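Notebook, ceramics bench
May 22, 2020

Glaze tests, mint series and yellow series

I continued with the mint glaze today. The kiln was opened in the morning, when the shelf was cool enough for bare hands. On the test tiles the result is better than the last batch but still not what I want. The color is right on the flat part. On the vertical part of the tile the glaze has moved down and the upper edge is nearly bare. I think I put too much water again. Li-hua Tsang told me last week that I should weigh a fixed volume of the glaze before every dipping and write the weight down, and I did it this time: 166 grams for the small measuring cup. Her own number for the same cup is higher, but she did not remember it exactly. I must ask her again.

The tiles came from two clays. The first is the white Rakton, the second is the gray one from Bettencourt. On Rakton the mint is clean and a little cold. On the gray clay it turns dull and I do not like it. I will not continue with the gray clay for this color. It is a pity, because I still have a full bag of it and it is much nicer to throw.

Pinholes: tiles 2 and 5 have them, the others do not. Both were standing near the door of the kiln. Maybe the temperature is lower there, or maybe I did not clean the dust from them well enough. To find out which, I should put the same tile in two places in the next firing. I did not think of this before, now it is too late for this batch.

Dishes compared on the table

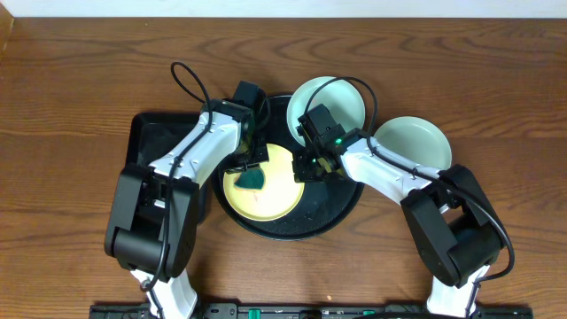
For the rim I tried two ways. One way is to dip the whole plate and then wipe the rim with a damp sponge, the other is to brush wax on the rim and dip after. The wax gives a sharper line, but if one drop falls in the wrong place, the piece must be fired again before it can be glazed. I lost one small bowl like this. Wiping is slower, and my line is not straight, but every mistake can be corrected at once. For plates I prefer wiping. For cups I would still use the wax, as there is less surface where it can drop.

The sponge must be changed more often than I believed. After several pieces it is full of glaze and begins to put the color back instead of taking it away. I noticed this only when I saw a thin green shadow on a foot ring that I was sure I had cleaned.

About the yellow: the Trasar stain is strong and a small amount is enough. I sieved it two times and there were still dark specks in the bucket. Next time I will mix the powder with hot water and leave it overnight before sieving. Li-hua does it in this way with all her stains and she has no specks. The yellow also needs a thicker coat than the mint. With a thin coat the clay shows through and the color looks tired.

Firing notes

The program was the usual slow one, with a hold of 16 minutes at the top. The older program from the Truvadden manual has no hold, and I suspect this was the reason for the rough surface we had in the winter. I have no proof of it. The cone on the middle shelf was bent correctly, the cone on the bottom shelf was a little too straight. So the bottom is colder than the middle, as everybody here complained already. Until the element is checked, please put only bisque or test pieces at the bottom.

One shelf has a drip of glaze from somebody's vase. I ground it off and painted new kiln wash on that place. It needs one more coat before the next firing.

To do

1. Ask Li-hua for her cup weight for the mint, and write it on the lid of the bucket.

2. Mint on Rakton only, three thicknesses, same tile near the door and in the middle.
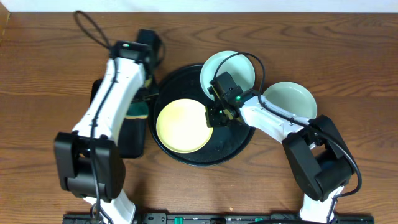

3. Yellow: soak overnight, sieve again, one thick coat and one very thick coat.

4. Second coat of kiln wash on the repaired shelf.

5. Order new sponges, the small round ones. The last pack was finished on Wednesday.

6. Decide about the gray clay. If anybody wants the bag, it is under the wedging bench, please take it before August.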